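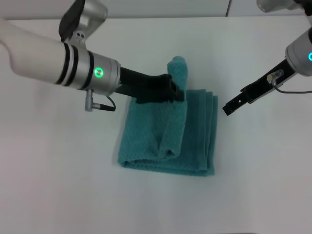

Session 4: Who Paid for the Ellberg Baths?

Notes by Flurina Auer. Bring last session's map; we will be arguing with it again.

The usual story, the one on the plaque, is that the mill owner Ozoliņš gave the town its public baths out of concern for the health of his workers. The minute book tells it differently. He gave the land, a wet corner of Prendwood that had already defeated two farmers and a chapel. The building was paid for by subscription. Of 554 subscribers, 185 are listed as mill hands, many of them giving a few pennies a week, deducted before they saw their wages. Whether you call that a subscription is a good question for the second half of the class.

Terms you will meet in the sources

Slipper bath: a single tub in a cubicle, rented by the half hour. No slippers.

First class and second class: same boiler, same water main, separate doors. First class got a mirror.

Plunge: the swimming pool. Filled at the start of the week and priced downward from there, so the poorest bathers got the cheapest and most experienced water.

The towel question

Read the extract on page 3 before you laugh at this heading. Towels take up more of the minute book than the roof, the boiler and the drowned cat put together. The baths opened with 200 of them. By the first winter the laundry was sending back fewer each week, and the superintendent proposed stamping every towel with the name of the baths in large letters. The next stocktake found more missing than before. It seems people liked the lettering.
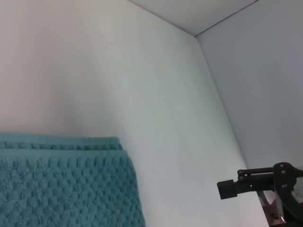
Folded towel with a raised, textured weave.

A deposit was tried next. It brought in enough money that one member suggested encouraging theft, and the minutes record "some discussion."

Sources, and how far to trust them

The minute book is complete apart from four pages, cut out neatly, covering the month the contractor was paid. The Tusutier scrapbook is lively and mostly undated. Its claim that 2000 people came to the opening should be set against the size of the hall, which you can pace out for yourselves (it is a carpet shop now, and they are used to us).

For next time

Pick one subscriber from the list and find them in the census. Avoid anyone called Smith. Come with an opinion on the plaque.

Last updated: June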